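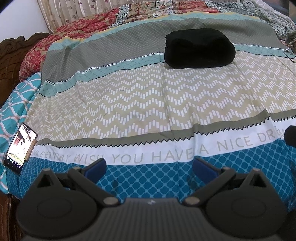

Ebony Kereama asked why I'm still on the Clanodska hand-held gripper when the Kárason is lighter and costs less to fix. Fair question. I've used both since September, so I'll put my notes in this thread.

Weight first. The Kárason is easier on the wrist, no argument. After 14 cloth folds in a row I could keep going with it. With the Clanodska I want a break by then.

Fingers. Both have two fingers that close toward each other. The Kárason tips are hard and narrow. They pick up a hem fine, but on a thin bedsheet they let go halfway through the pull. I lost 7 of 14 that way. With the Clanodska pads I lost 2.

Thick cloth is closer. A folded bundle of dark cloth on top of a sheet is easy for either one as long as you come in from the side.

Camera. The Clanodska view takes in both fingertips and most of a bed in front of them. I can see the pads and the cloth together, and that matters more to me than resolution. On the Kárason the left finger blocks the near corner and I end up guessing.

Busy prints are the hard part for tracking. Zigzags, lattices and stripes all on one sheet are a good test. The Trinstead controller lost position three times on plain white cotton and not once on a loud pattern, so I've stopped using plain sheets for the comparison.

Repairs: Ebony is right. A Kárason finger swap takes me 3 minutes. The Clanodska needs the whole linkage off, and the spare pins come from Wesamville, so you wait.

Next I'm putting softer tips on the Kárason and running the same 14 folds. Will post the numbers under this one.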